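Section 4: Setting Up the Cell and Teaching the First Placement

By now you should have your printed parts cleaned up, your arm bolted down and your power supply tucked somewhere you won't kick it. If any of those is still on the list, go back to Section 3 and take your time. The Brondirura build is a patient sort of project, and most people who put one together in the Gruvville workshop gave it several evenings before the arm picked up anything at all.

What follows assumes you are working on a dark tabletop with a plain colored backdrop. Any table that doesn't wobble will do, but please do check for wobble, and check again with the arm reaching out as far as it goes.

4.1 Laying out the frame

1. Join the two halves of the long front bar and press the seam flat with your thumbs. A faint line left in the middle is fine. A step you can catch with a fingernail is not, so sand it down.

2. Fit the corner walls at each end of the bar. They should go in with a firm push. If you find yourself reaching for a mallet, stop and trim the tab a little.

3. Stand the two tall blocks on the left and clip the X brace between them near the top.

4. Put the notched target block on the right, with its recesses facing up, and fasten it to the table. Brush out any stringy bits left over from printing.

Note: Leave some open table between the frame and the marker sheet. You will be glad of it when you need to get your hand in there.

4.2 Markers

5. Lay the marker sheet flat behind the work area and tape all four corners. A curled sheet will throw your readings off, and you can lose a whole evening looking for the trouble in the software.

6. Stick the small tags on top of the tall blocks. Smooth them from the middle outward so no air gets trapped.

7. Run the Miyazaki calibration script and let it gather 20 readings. Go and make yourself some coffee if you like, but don't lean on the table while it runs!

Caution: Before any powered move, check that the cables are clear of the arm's path and that you can reach the stop button without stretching across the cell.

4.3 First placement

8. Set the speed to 13 percent. It will feel terribly slow, and that's how you want it for now.

9. Close the gripper on the cube with its post pointing straight down, then bring it in over the target block. Pause above the recess and look at it from the front and from the side before you go any lower.

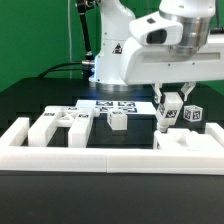 Several builders have written in about step 9, and a reader from Tendondale asks whether the cube really has to be lowered by hand jogging the first time, having found it tedious and wanting to go straight to the saved program. You can skip it if you've built one of these before. For a first build we'd still ask you to jog it down, as you'll learn a great deal about how your own prints fit together, and no two printers give quite the same parts.

10. Jog down in small steps until the post meets the recess. If it catches on the rim, back up and correct sideways before trying again. Never push through.

11. Open the gripper, raise the arm straight up, and save the position as slot 531, which the sample program looks for by default.

12. Repeat the placement at the same slow speed until you trust it, then raise the speed a little at a time.

Note: The post and recess do wear. Look them over every 3000 placements and reprint whichever one has gone loose. Keep the old part in a drawer until the new one has been tried.

Go on to Section 5 for stacking and for changing the gripper fingers.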